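Kelberg Community Help
Household and Textiles
Posted 16/12/2020

Folding and packing small cloths with donated clothing

Our office coordinates clothing donations for the Kelberg district, and we are revising the written instructions given to persons who pack at the folding table. Jeans present no difficulty, as they are folded once lengthwise and placed in the carton first. The smaller cloths and towels are less consistent. They reach the table in a bunched condition, and packers disagree as to whether each must be opened completely before folding or may be straightened in the hand. We would appreciate guidance on the correct method, on whether the label should face in or out, and on whether small cloths may share a carton with denim. The table in question is square, with a dark green top, and the carton stands open just beyond its far edge.
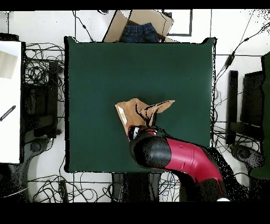

Replies

Wurkeo Linen Desk

Each cloth should be opened completely. A cloth straightened in the hand retains its diagonal creases, and these become firm once weight is placed on top. The procedure we issue to our own packing stations reads as follows.

Place the cloth on the table and locate two neighboring corners. Draw these apart until the edge between them is straight. Lay the remainder of the cloth toward you and smooth it from the center outward with the flat of the hand. Fold in half, then in half again, keeping the label on the inside. Where the label is sewn close to a corner, begin with that corner – it is the easiest to find by touch.

A tan cloth that has been dropped on the table in a heap will usually show one or two corners pointing away from the mass. Take hold of one of these points and follow the hem to the next corner. Pulling at the middle of the heap only tightens it.
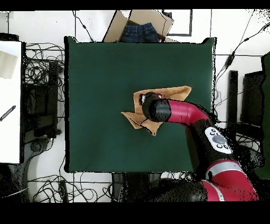 Once the cloth is flat, examine both sides for stains and loose threads before making the first fold. Any item that fails inspection should be set aside and not returned to the pile. Under our procedure a stack may contain up to 30 cloths of similar size, after which a new stack is started.

With regard to mixed cartons, denim and small cloths may be packed together provided the denim lies at the bottom and is folded to the width of the carton. The flaps should remain fully open until packing is finished.

Avotiņš

We just roll ours. It is faster and they fit down the sides of the jeans. The label has never mattered to anyone here.

Aronari Textile Reuse

The first reply is correct in most respects. We would differ on one matter. Our receiving stations ask that labels face outward, as the fiber content must be read at sorting, and a cloth folded with the label inside has to be opened again. The requesting office should confirm the preference of the receiving station before the instructions are printed. We last amended our own sheet in September for the same purpose.

Rolling is acceptable for cartons that will be emptied within seven days. For longer storage we require flat folding – rolled cloths tend to loosen when a carton is moved, and the contents then have to be repacked. Dark denim should also be fully dry before any light-colored cloth is placed against it, and a sheet of plain paper between the two is advisable.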